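Up since 5 because the neighbor's dog has opinions about the trash truck. So I might as well write this down while the coffee is still doing its job.

The choir thing. I said yes. I know, I know, I said last December that I was done, that my knees couldn't take another season of standing on risers and that if I heard one more argument over who breathes where I would go live in Lultcombe with the sheep. And then Styliani Balaskas called me at dinnertime and said they were short on altos, and I heard my own voice say sure, when do you need me?

So last night was the first rehearsal. We're doing the big Moschos piece, the one with the page and a half of humming before anybody gets a word to sing, and I had forgotten how hard it is to hum in tune when you're nervous. My lips buzz! I sounded like a kazoo next to Madhu, who just opens up and out comes this lovely warm sound like she's been doing it all day. (She probably has. She hums in the grocery line.)
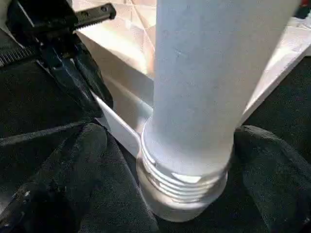 My folder still had the old cough drops in it, plus a parking receipt and the program from the spring concert with my scribbles all over it. I'd written LOOK UP in capital letters on nearly every page. Apparently I never did learn. I got lost twice in the second movement and came in a full bar early on the big entrance, all by myself, very loud. Evanthia laughed so hard she had to sit down, and then I got going too, and we were no use to anyone for a while.

The hymnal we warm up from is a reprint of one from 1869 and the spelling is all over the place, and the tenor line wanders up where no tenor of ours can follow. Prodromos takes it down the octave and glares at the rest of us like we put it there. I'd missed that glare, which surprised me.

What I keep chewing on is the seating. I was always on the end by the basses, where I could steal their low notes when I lost mine, and now they want me in the middle, between two people I don't know yet, with sopranos right behind my head. I slept on it and I still don't like it. I may ask to move. Or I may give it 2 more rehearsals and quit whining. 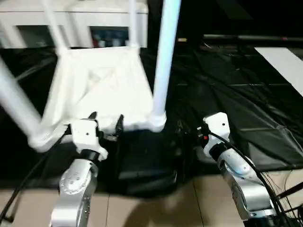
Evangelia Tsolakis says I should stay in the middle, that I only hug the basses because I'm scared of hearing myself, and that a year from now I'll be the one the new altos lean on. She said all this on the phone at ten at night while eating crackers. I told her she was wrong, and then I lay there for an hour thinking she might be right, darn it.

Anyway. I have to learn 20 pages before next time and I've got the humming part stuck in my head, only the alto line, which makes no sense alone. It goes up one note and comes back down again, over and over. I hummed it at the dog. He went inside.

Need to buy a pencil with an eraser that works, and call Styliani back about the black skirt.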